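Bench book, counter cell
April, equipment planning for next half

Writing this up while the quotes are still on the desk. We have to hand in one list covering the snack counter cell, and whatever isn't on it waits until autumn. Started at 8 this morning, stopped for lunch, finished the table work mid-afternoon.

Fingers first. The Kultar quote for replacement finger sets is 453 a pair, machined, with the bolts. I had put down four pairs. Have cut that to two, as the black ones we have are still within tolerance at the tips and the bolt holes haven't gone oval. If the soft-tip version comes in under that price I would sooner have one pair of those to try on film-wrapped goods. The film on the sandwiches is the thing most likely to be marked by a hard edge. Need to ask them whether the soft tips use the same hole spacing. The drawing doesn't say.
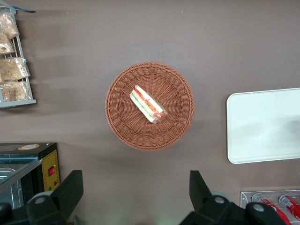 Baskets. Want 25 more of the round wicker ones, same supplier as before (Lanz, catering side). They are cheap and they come out slightly different from one another, so the grasp planner gets some variety for very little money. Delivery is slow, so order these before anything else. Asked whether they do an oval. They do, but the price is silly.

Trays: no order. Plenty in the cupboard.

Wrapped sandwiches and bagged pastries come out of consumables, not equipment. Was told off for this last time so am noting it. Budget line is 50 a week and we have been going over it. Bagged pastries can be reused for several days if the bags aren't split. Sandwiches can't.

Display stands. Both the stepped acrylic stand and the two-tier bottle rack are staying. Faltano have a version with a lip on each step, which should stop boxes and bars creeping forward when an arm brushes the stand. One to be ordered on trial. Check the step height against the bottle rack before sending the order, or the motion files will need redoing.
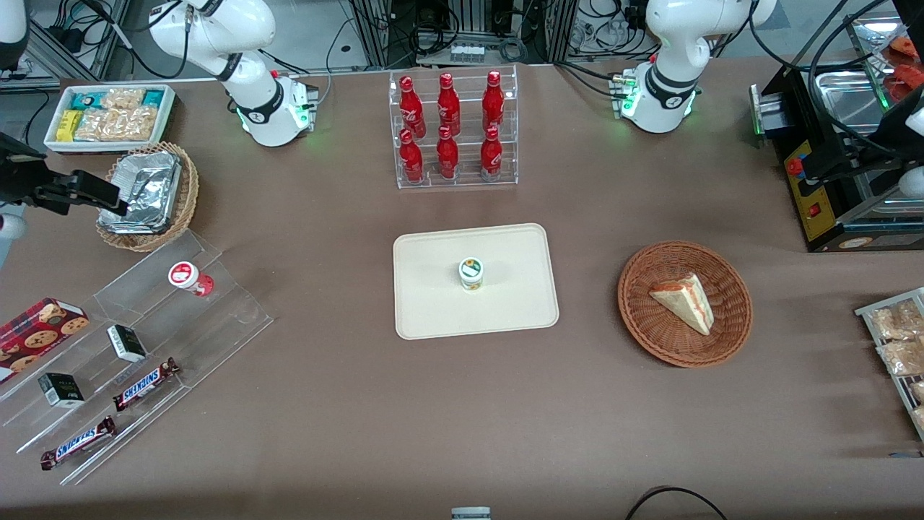

Arms. No third arm this year. I went back and forth on it, but two cover the counter between them and the money is better spent on a maintenance contract. Enitura have offered cover on both arms together, parts included, labour extra. The contract wording excludes "consumable seals" and I want a list of what that means before we sign. Also want a loan unit written in. Without one, a joint fault means the whole cell stops while the arm is away.

Cabling behind the bench needs doing properly. Asked for:
- cable tray along the back frames
- two more power strips, switched
- labels, printed, both ends
- a longer lead for the black and yellow machine so it can be moved along

None of that is expensive. It could go through as a single small order without a form if it is kept under the limit, so I will split it from the rest.

Cameras: keep the fixed one. The wrist camera will want a spare cable, as the bend near the gripper gets the wear. Two spares, same length. Not worth replacing the camera itself until the mount is redesigned.

Still open:
Kultar hole spacing.
Enitura seal list and loan unit.
Faltano step height, to be measured tomorrow with the steel rule, the plastic one reads short.
Whether shipping on the baskets is in the Lanz price or on top. It was on top last time.

List goes in once the first two have answered. If Kultar haven't come back by then I will put the plain fingers down at the quoted price and leave the soft ones for the next round.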